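Home | Contents | Prev | Next | Glossary
43 shares - 2 comments

Chapter 2
The Working Room

Before any tools, any plans - the room. Most groups skip this part. They take whatever space is free, then lose the first hour to glare and bad seats. The Joubert workbook gives rooms one page. We give them a chapter.

Start with the light. Blinds down or up? Ceiling lights on? A whiteboard picks up both, and a streak of glare across the top can hide a whole line of writting. Check from the back row and from the side. 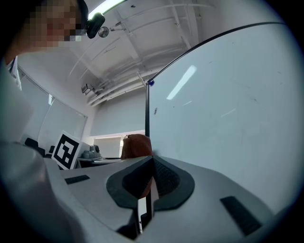 Then the board itself. Big is good. Clean is better - old grey smudges make new notes hard to read, so wipe it the night before. Pipes and beams overhead are fine, just know wich way sound carries.

In this chapter: reading a room, placing the board, seating. The Filodstead case comes back in section 2, with the floor plan. Bring a tape measure and one dry marker, plus a working one to compare.

Key words: glare, sight line, front wall, echo.

Next: 2.1 Reading a Room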